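**Skosen extends kitchen appliance loans to Grestamby households**

GRESTAMBY, August. Skosen, the household reuse service, has today confirmed that its appliance loan scheme will be open to all tenants in the Grestamby district, following a trial in which 226 households borrowed small kitchen appliances for their first months in a new home.

The scheme lends microwaves, kettles and toasters for up to 80 days at no charge. Tenants may return the item at the end of the loan or keep it for a small fee. Skosen has set aside 303 appliances for the wider service, all of them checked and cleaned at its Nustex depot. Delivery within the district is provided by Aigner, which also collects returned items.

Applications may be made at the Skosen counter or by post. Applicants are asked to bring proof of address and to state whether they have a table or worktop on which the appliance can stand.

Microwaves remain the most requested item, and the service lends only models that are simple to operate. A typical unit has two round knobs in place of a keypad, a door that opens to the left and a round glass turntable, which should be lifted out and washed by hand before the appliance is returned. Printed instructions are supplied with every loan.
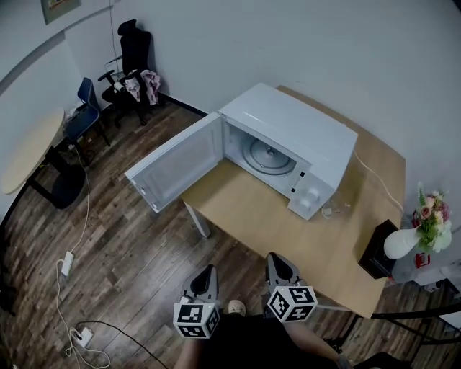
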